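The Homework of Folding

In the town of Birkivel there is a small office above a bicycle shop, and from this office a company called Clernimier sends people home with work to do. The work is housework. They fold, they hang, they put away, and while they do it they hold a gripper in each hand, with a small camera on it. In April I spent some days with them to understand why a machine needs so many examples of a thing my grandmother could do in the dark.

The project has the name Tollix. Its purpose is to teach a pair of robot arms to handle clothes in ordinary homes. The company tried first with a clean white table and new T-shirts, all of one size. After two months the arms could fold a new T-shirt on a white table very well. Put on a sofa, the same shirt was a mystery to them.

So the collecting moved to bedrooms. Each person receives a case with two grippers, a charger and a sheet of rules which is only 3 lines long. Use your own clothes. Use your own bed. Do not tidy the room first. The last rule is the one people find hardest to follow, and one woman told me that she had cleaned for an hour before she remembered it.

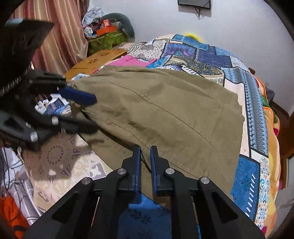 Trousers are considered difficult. A towel has four corners and forgives you, but trousers have two legs that want to go different ways, and a thick seam that pulls the rest of the cloth behind it. With fingers we feel when the fabric begins to slip. With a gripper you must look, close, lift a little and look again. New collectors are slow at this and become impatient, and the impatience can be seen in the recordings.

The team does not throw these recordings away. A missed grip followed by a second try is useful, I was told, for the machine will also miss. What they remove are the recordings where the person stops to answer the telephone, or where a hand comes in to help.

When I visited, the collection had 2685 accepted recordings from 22 homes. The aim is some 4000 before the next training begins. Everything is checked by eye in the office, on two old monitors, usually after lunch. The checkers have learned to know the homes by their blankets, and they speak about them like neighbors.

I asked to try it myself. It took me nearly four minutes to fold one pair of trousers, and my shoulders hurt the next morning. My recording was accepted, with the remark "left hand too early."

Part of the money for Tollix comes from the Ó Ceallaigh fund, which supports research on help for older people at home. The fund wants to see a basket of mixed laundry folded on a bed the arms have never met. The best result so far is five pieces out of nine. Socks are not yet included.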